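Stolten (camera)

The Stolten is a small action camera made by Hilovell, and I've been keeping this entry up because I fly with one most weekends. It weighs 37 grams without the mount, records for 124 minutes on an external pack, and has no screen at all — you set it up from your phone.

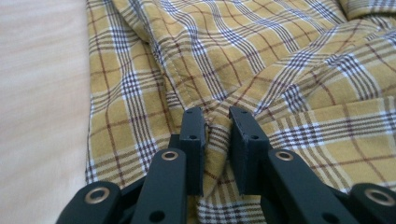

Jurčo wrote in to say that the weight is only right for the first version, and that the later one gained a gram from its bigger heat sink. Fair enough, I'll fix the table when I get a scale out.

Hilovell sold the first batch in October through a shop in Bedovton, 372 units in all, and they went fast! The lens unscrews, so a scratched one is a cheap repair (I'm on my third).

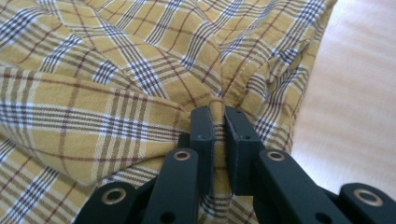 Tatiana Trnka, page editor

Early firmware had a nasty habit of dropping the last clip if you pulled the power too soon. Update 383 cured that on mine.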